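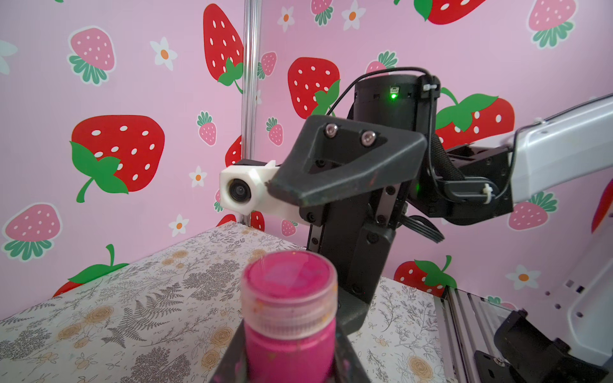

The Stanavero highchair by D'Souza has been in daily use in this household since September, and the following notes are offered to parents who are considering a purchase. The chair was bought at full price from the Stundton shop in Dradunville, where Mekdes Wubshet kindly demonstrated the folding mechanism twice.

The seat reclines to 2 positions and the tray is removed with one hand. The harness is firm and its straps may be unthreaded for washing — a task best left until the evening. When folded, the chair is 28 cm deep and will stand unaided behind a door.
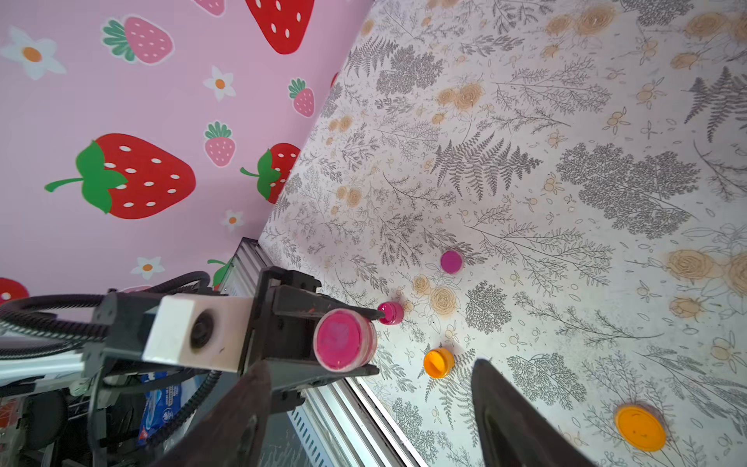

## Cleaning and spare parts

The tray liner is suitable for the dishwasher. The seat cover is 100 per cent cotton and should be washed separately on a cool cycle, as ours lost a little colour in the first wash. Replacement covers are listed under part number 2265 and must be ordered through the shop.

Zoriana Prokopenko, who has the earlier model, reports that the footrest on hers was fixed. The present one is adjustable, although the catch is stiff and requires both hands. 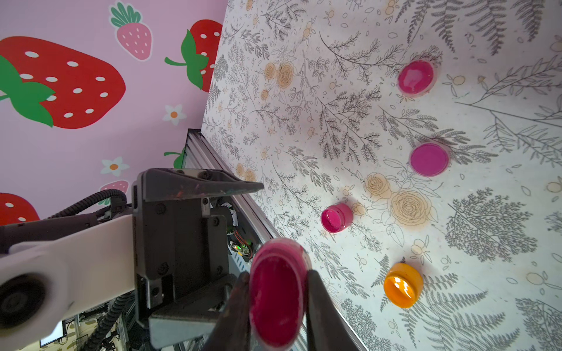

*Raspberry-red paint in a magenta-pink cap.*

A further note on the footrest will be added once the replacement catch has been fitted.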